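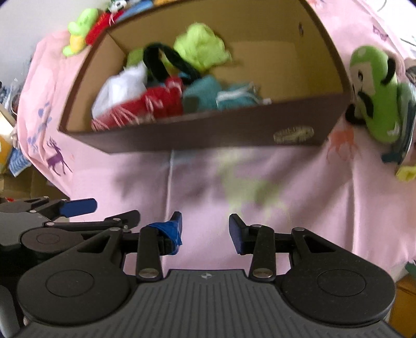 A mí lo que más me preocupaba era que me dijeran que ya no hacía falta venir, y al final lo que ha cambiado es lo que hago con las manos, comentaba una de las trabajadoras de Mestex al terminar el turno, todavía con la chaqueta a medio poner y con ganas de seguir charlando.

Y es que en la nave que la empresa textil tiene en Garivholm se ha hablado mucho este año de las pinzas. Desde mayo, parte de la plantilla dedica unas horas de la jornada a trabajar con pinzas de mano, cogiendo y soltando las mismas cosas de siempre (telas, toallas, peluches, todo lo blando que pasa por las cajas de cartón), para que de esos movimientos aprendan después los brazos automáticos que prepara la firma Dudek. Son 30 las personas que se han apuntado, todas por voluntad propia, y entre ellas hay gente con media vida en clasificación y gente que acaba de llegar, lo cual ha dado para muchas conversaciones simpáticas a la hora del café sobre quién tiene mejor pulso.
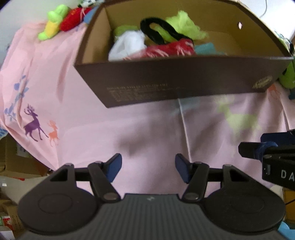 Lo blando, explican en la nave, es lo que peor se le da a una máquina, porque una toalla nunca cae dos veces igual y un fleco se engancha donde menos se espera. De ahí que la experiencia de quienes llevan años doblando y separando valga ahora tanto, y que la empresa haya aceptado reconocerla con un complemento en la nómina, algo que la plantilla pedía desde el principio y que ha costado, todo hay que decirlo, más de una reunión larga.

El acuerdo, firmado en el centro de Platmont, recoge además que ninguno de los 259 puestos de la empresa se suprimirá en los próximos 2 años por causa de la automatización, y que las tareas más pesadas para muñecas y hombros serán las primeras en pasar a los brazos. Quedan flecos (y perdonen la palabra, tratándose de una casa textil): falta concretar los descansos, pues sujetar la pinza mucho rato también cansa, y hay quien pide rotar más a menudo. De todo ello volverán a hablar empresa y plantilla pasadas las fiestas.

30 de diciembre de 2023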